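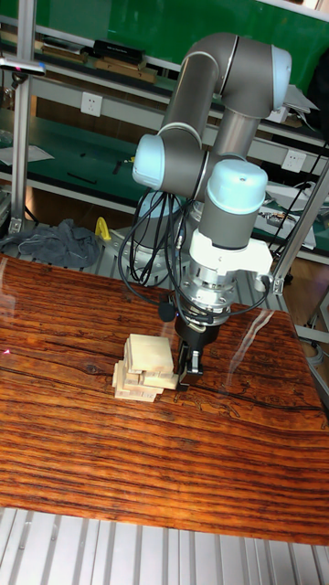

4.2 House rules for contact near a free-standing pile

Good practice for close work with loose objects is, in our experience, mostly a matter of agreeing beforehand what counts as touching, and we spent a good part of August doing just that. The rules we inherited from Pludberg spoke only of "the part", as though there were never more than one. With pale wooden blocks laid crosswise, and the fingers of the gripper right up against the side of the pile (Figure 7), a rule of that sort leaves the person at the stop button guessing. We therefore wrote down, for each run, which block may be touched and how low the fingertips may go.
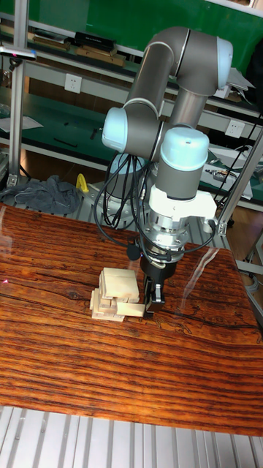
The same sheet asks for the speed limit to be read aloud before the arm leaves its resting pose, a small courtesy that we have grown rather fond of. Of the 518 runs logged under the new rules, 29 were stopped by hand, and we would gently urge other groups to record such stops as faithfully as they record everything else.

Figure 7. Close work beside the block pile under the house rules.
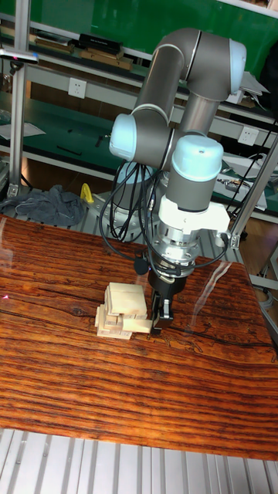 Odette Ferrand felt that the wording was still too kind to the operator, and asked that a stopped run should never be restarted from the middle. We have taken up her suggestion, and it now stands as rule six on the sheet.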